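Aula 2 — Manutenção da célula Revanau
Prof.ª Janaína Furtado

Na terça vamos pôr a mão na massa! Cada dupla recebe a ficha 57 e anota o estado da célula antes de mexer em qualquer parâmetro.

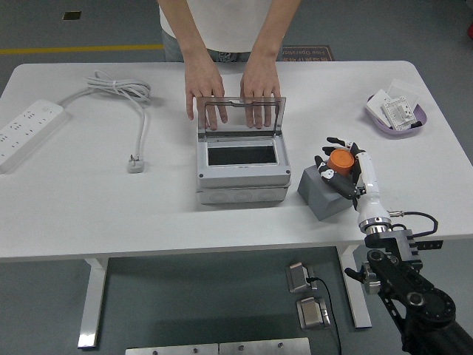
A rotina começa pelo punho: confiram a folga, o aperto do suporte e o trajeto do cabo. Depois vem a mão, minha parte favorita — reparem como um dedo preto apoia o cilindro laranja por baixo e outros se fecham por cima. Quem entender essa pega vai ajustar os dedos com muito mais gosto!

Leitura: apostila Midholm, p. 239.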